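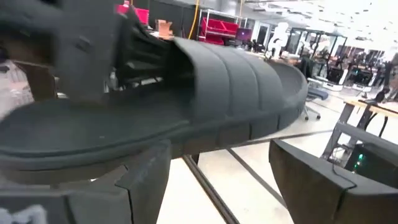
Terutbridge Slide Sandal, Black

A plain black slide for the pool deck, the change room or the back step. The wide moulded strap has five curved ribbed segments with shallow grooves between them. The footbed has a raised rim and sits on a thick sole with a stepped side. Dark matte finish.

Colour: Black
Style: Slip-on, open toe
Item no.: 102

Sizing

Whole sizes only, starting at 7. If you usually wear a half size, order up. The strap does not adjust, so customers with a high instep should try a pair on at the Plilitz shop before buying.

Care

Rinse under the tap with mild dish soap and leave to dry in the shade. Do not put in the dryer or leave on the dash of a parked car. Grit in the grooves of the strap comes out with an old toothbrush.

Price and orders

$27 a pair, tax included. Club and team orders are packed in cartons of 60 pairs, mixed sizes on request. Ask for Farhad Rahimi at the Plilitz counter.

Returns

Unworn pairs can be exchanged for another size with the receipt. Sandals that have been worn outdoors cannot be returned unless faulty.

See also: Drirkolach beach thong, Bahrami clog (black or grey)

Page updated 8/3/26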